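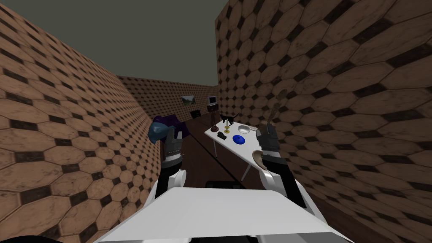
Figure 8. Corridor with hexagon-tiled walls and dark wood floor (rendered view).

5. Setting up a test centre in Clutow

This section covers the first set-up of a walk-in test centre on the Clutow booking and results system. It applies to sites run by the Dreltetthorpe health district and to partner sites using the Mirzaei label printer. For home test kits, see section 8.

Before you start

You will need a site administrator account, the site code issued by the district office, and the opening hours agreed for the site. Set-up can be stopped and resumed at any step up to step 9. Unsaved entries are lost if the session times out.

5.1 Creating the site record

1. Sign in and select Sites, then Add new.
2. Enter the site code. The name and postal address fill in automatically. If they are wrong, stop and contact the district office. Do not overtype them.
3. Under Site type, select Walk-in, Drive-in or Mixed. A mixed site needs a separate queue for each entrance (see 5.3).
4. Enter the opening hours in 24-hour form. A site that closes for lunch must be entered as two sessions.
5. Enter the number of testing bays. Leave out any bay kept for staff tests.
6. Set the appointment length. The default is 5 minutes and can be changed in whole minutes only.
7. Enter the daily swab limit. The highest value accepted is 1,219. Larger sites must be split into two records.
8. Select the laboratory that will receive the samples and the time of the last collection.
9. Select Save and lock. The record is sent to the district office for approval.

Note: Bookings cannot be taken until the status changes from Pending to Open. Sites submitted after 16:00 are reviewed the next working day.

Caution: Changing the laboratory after the site is open does not redirect samples already booked in. These must be moved by hand from the Samples screen.

5.2 Connecting the label printer

1. Load the labels with the printed side facing up and close the cover.
2. Switch on the printer and wait for the steady green light.
3. In Clutow, select Devices, then Find printer.
4. Choose the printer from the list and select Test label.
5. Scan the test label. The screen should read LABEL OK.

If error 53 is displayed, the label size does not match the site setting. Open Devices, select Label size and choose Tube, small. Repeat steps 4 and 5.

Caution: Do not reprint a label for a tube that has already been scanned. Cancel the sample and issue a new tube.

5.3 Queues and local restrictions

Each queue has its own opening message, shown to the public at booking. When travel limits are in force in the district, tick Show local notice. The wording is supplied through the Flavitz message feed and cannot be edited at site level.

A restricted postcode does not block a booking. Residents travelling to a test are shown the notice and asked to confirm that they have read it.

To remove a notice that has expired, untick the box and select Refresh. The old text may stay on the public page until the next feed update.

Section owner: Homa Nikzad, Dreltetthorpe. Last revised August.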